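Sunday, late, feet up on the other chair

I did it! I ran the whole Trukalstead loop without walking a single step, and I am writing this down before the feeling wears off, because by tomorrow I will only remember my calves.

Up at 5:40, before the alarm. Oatmeal with the last of the brown sugar, half a banana, too much coffee. Elvia picked me up in the dark with the heater going full blast and the windows fogged, and we sang the whole way out to the reservoir, badly, to that cassette she won't let anyone throw out. There was mist on the water when we parked and somebody's dog was already swimming. I got that fizzy stomach I used to get before school plays. I love that feeling now. I used to hate it.

It's a hilly course, and I'd been warned, but a warning doesn't go up a hill for you. The first climb starts before you've even settled your breathing. I went out slow on purpose, slower than felt right, and let a whole crowd go by me — the matching orange shirts, the man with the stroller, a pair of teenagers talking the entire time about a math test. I kept thinking about what Uyên told me in the spring, that you should feel a little silly for the first two miles. I felt extremely silly. Then we came over the top, where the trees open up, and the sun was coming straight down the valley and everything was gold and steaming, and I laughed out loud all by myself like a crazy person.

The middle part went by in a kind of happy blur. Wild garlic all along the creek, so strong I could taste it. A wooden bridge that bounces if you hit it at the right pace (I went for the bounce). A kid at the water stop holding out a cup at arm's length with his eyes squeezed shut, terrified of getting splashed. I said thank you and he said "you're welcome, number 57!" very formally, and I carried that with me for at least a mile. I think I'll keep the bib. It has a coffee ring on it already but that only makes it better.

The second climb was the bad one. The path turns to loose stones there and you can see the whole thing going up ahead of you, which is mean. My left shoe was rubbing. I had that conversation with myself, the one where a very reasonable voice points out that walking is also exercise. So I started naming all my cousins in order of age, and when I ran out of cousins I did their kids, and I got stuck on whether Doãn is older than the twins or younger, and by the time I'd worked it out (older, by a summer) I was at the top. I have to remember this trick. It works better than counting!

After that it was all downhill through the fields and I just let my legs go. There were larks. There was a tractor idling by a gate and the farmer on it lifted one finger off the wheel at every runner, one after another, the same exact wave each time. I passed one of the orange shirts. I passed ANOTHER orange shirt. I'm not a competitive person but I would like it on record that I passed two of them.

And Elvia at the finish, with her hands over her mouth and then screaming, in that enormous green raincoat, on a day with no rain at all. She'd brought the thermos and a paper bag of the cheese rolls from Jirkus, still a bit warm in the middle, and I ate two standing up and then one sitting down on the grass. I don't believe food has ever tasted like that. We lay there for ages and watched the others come in. The last woman across had to be in her seventies and she was waving like a queen, and everybody got to their feet for her, even the people who'd been lying flat out with their shoes off. I cried a little. Elvia cried a lot and blamed the grass. 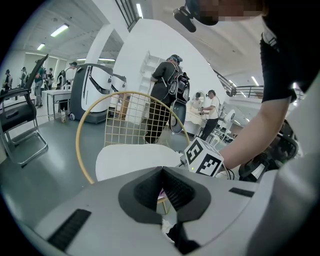

Then the long drive back with the windows down. I fell asleep somewhere past the quarry and woke up with the seat belt printed on my cheek. Bath, hot as I could stand it. I have a blister on my left heel the size of a nickel and a stripe of sunburn on the back of my neck where I always forget, and I'm weirdly fond of both.

I called Uyên once I was dry and told her the whole thing hill by hill, and she let me, bless her. She asked what I'd change and I said socks. She laughed for a long time and said that's what a runner would say. A runner! Me, who used to fake a sore ankle every time we had to do laps in eighth grade. She's already talking about the Morkudik in the fall, which is longer and goes over the ridge, and I said absolutely not, and then I asked her what the ridge is like, and she went on about it for half an hour. Heather the whole way, she says, and at one point you can see the ocean if it's clear. So. I haven't said yes. I've only looked at the map.

It's funny to turn back in this notebook to the winter, when all I wrote was "out to the mailbox and home, hated it" with the pen practically going through the paper. I wish I could send that version of me one of those cheese rolls. I turn 46 next month and I ran up two hills today that I would have complained about in a car.

Things for the week: new socks, the thick kind. Wash the thermos and get it back to Elvia before she asks. Find out if the blister should be left alone or not (Mom says leave it, Uyên says don't, so I'm no wiser). Tomatoes need to come in off the porch if it gets cold overnight. Call the cousins, and ask about the twins' birthday while I'm at it.

My legs have started to twitch by themselves, which is kind of hilarious to watch. There's one cheese roll left in the bag. I'm going to have it in bed with the window open and get crumbs everywhere.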